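16 Jul 2024, knitwear bench, back room at Cilton

Continued with the cream sweater today. Still no pattern paper for it, so I am reading the stitches from the garment and writing them down as I go. The charts for the Totolance booklet have to be with Fionnuala in November, which sounds far away but I have been slow with the first ones.

What I have on the fabric so far:

- body is two textures in blocks: horizontal bars in garter stitch, and between them vertical columns in stockinette
- the blocks are staggered, so a bar sits beside a column and then they change places
- neckline ribbed, hem ribbed, both fine compared with the body
- yarn is fuzzy and quite thick, it hides the stitch edges, and this is my main problem

My first chart (pencil, in the MacPherson pad) gave each garter block 12 stitches wide and 6 ridges high. I knitted a swatch from it yesterday evening in the Eltodeck wool. The swatch pulls in at the columns much more than I expected. When I leave it flat it makes small waves, and when I steam it lightly the waves go but the bars become flat too, and then the whole idea of the texture is lost. I did not steam the sweater itself and I will not.

I think the mistake is in the border between a bar and a column. I charted it as a clean line. In the garment there may be one stitch which belongs to both, purled on every second row. With this fuzz I can not decide by eye, I must open the fabric a little with the fingers and follow one row from side to side.
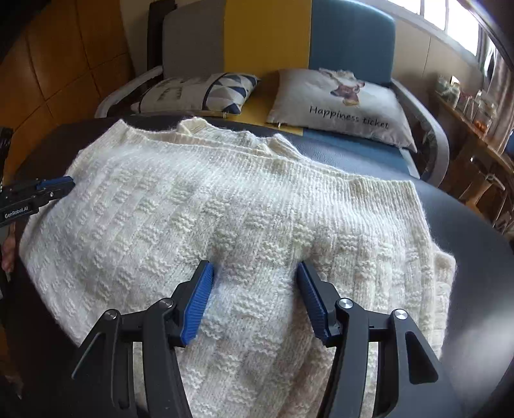 Garnet Carrier thinks I am reading the border correctly but starting from the wrong side. According to Garnet, a block stitch like this one should be charted from the inside of the garment, where the columns turn to purl and the change is easy to feel even with closed eyes. Garnet also said that garter always pulls up shorter than stockinette over the same rows, so a swatch with only one repeat will lie badly whatever the chart says, and I should knit at least 2 full repeats in both directions before I blame the border.

This is fair. My swatch was one repeat and a half. I will do it again.

Tried the inside method after lunch on the body, near the hem. It is better. I could follow the row across one column and into the next bar without losing it. New reading is 14 stitches for the bar if I include the shared stitch on each side, so the old number was right for the middle part and wrong for the whole. Height I have not changed yet.

Handling notes, mostly for me:

1. Keep the sweater flat while reading. If it hangs from the table the ribs stretch and every width comes out too big.
2. Rings off. I caught a loop on the shoulder last week and spent a long time to ease it back.
3. Do not pick at the loose hairs. It is tempting, but they are part of the yarn and more will come.
4. Fold it with the sleeves inside, tissue between the layers, never on a hanger.

Questions for Fionnuala Ó Riain when she is in:

- does she want the shared stitch shown with its own symbol, or only explained in the text under the chart?
- is the hem worked first and the body picked up from it, or all in one piece? I see no clear line where they meet, but I am not sure I would see it in this yarn.
- can we order a smoother wool for the photographed sample? The Eltodeck is nice on the hand but the bars do not stand up.

Tomorrow: cast on the new swatch, bigger needles for the bars only if the first repeat pulls in again. Old swatch is pinned inside the back cover of this book, please leave it there, I want to compare them.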